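Toy rental, tried for a winter: Pullia's monthly plan

I went into this one with my arms folded. Pullia charges $36 a month to lend you toys, and my first thought was that we already have a library, a church sale and cousins. The pitch is that kids get bored, so you send the big stuff back and get other big stuff. Fine. My kids also get bored of rental toys.

We signed up in November. The website claims a catalog of 300 items, which sounds generous until you filter by age and by what is in stock at the Gustville depot.

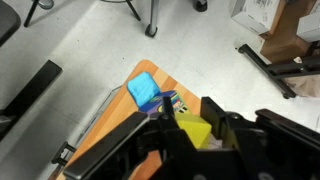 After that you are choosing between a lot of shape sorters. The larger pieces, meaning play kitchens, workbenches and the marble run everybody wants, sit behind a waitlist. We waited 32 days for ours. The app kept telling us we were "almost there," and I stopped opening it.

Delivery is the good part. The driver was polite, called ahead and took the packing with him. Cleaning is harder to judge. Each item comes with a card saying it has been sanitized, and I have no way to check a card.

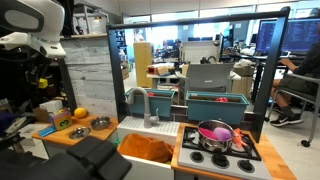
Play & Home Reviews
By the toys desk, Ellis edition
Posted 2020-05-17

Now the math. A Dalluvik play kitchen lists at $459 new, and Pullia puts that number next to its monthly price to make you feel clever. But a used one goes for much less, and you can sell it again when you are done — there goes most of the argument. Keep a rented one for a year and you have nearly paid for a new one, with nothing to sell.

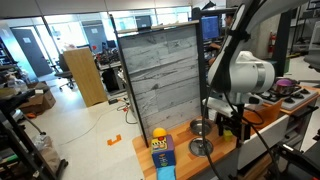
Wood-plank panel beside a butcher-block countertop.

The damage policy is vague too. "Normal play" is covered, and the terms never say what that is. I asked by email and got the same paragraph pasted back to me. Loose parts are billed at "replacement value," no price list.
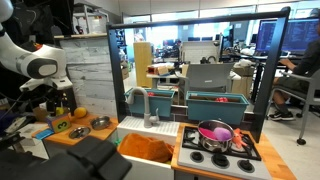
Play kitchen with a farmhouse-style sink and teal planter boxes.

Who might like it? Grandparents with visitors for a month or two, or anyone in a small apartment with no closet to speak of. Skip the annual plan, take the monthly one, and join the waitlist before you need anything. We canceled in the spring. The pickup was on time, and the last refund took three emails.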